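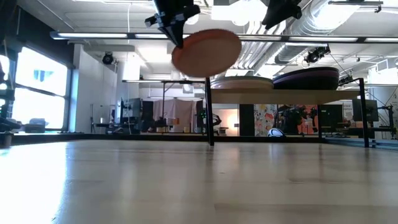
A robot gripper above a wooden tabletop, with an orange-pink disc in the air beneath it.

Registration opens for Momitbridge youth gathering

4/26/08

Registration has opened for the diocesan youth gathering at Momitbridge, which takes place over four days in July. Places are limited to 244, of which 80 are reserved for parishes in the Sundach deanery.

Applicants must be aged 16 to 25 on the first day of the gathering. Those under 18 require a consent form signed by a parent or guardian and countersigned by the parish priest. Forms should be returned to the youth office at Ovden and will be dealt with in order of receipt. Incomplete forms will be sent back and lose their place in the queue.

The programme differs from last year's in two respects. Morning catechesis will be given to the whole group in the main hall, replacing the separate language sessions. Confessions move from the final evening to the second, and will be heard in the side chapel for up to 2 hours after Vespers.

Dalal Darwish, who coordinates the programme, said the earlier timetable had left too few confessors available at the end of the week. "The priests had to be back in their parishes for the Sunday Masses, and the queue was closed with people still in it," she said.

Talks on vocation, Scripture and the social teaching of the Church will be held in the afternoons at the Bataineh Centre. Participants choose one course and remain with it throughout. Mass will be celebrated daily at noon, and the closing Mass is open to the public without a ticket.

Parish groups travelling together should name a single leader on the form. Accommodation is in shared rooms, with men and women in separate buildings.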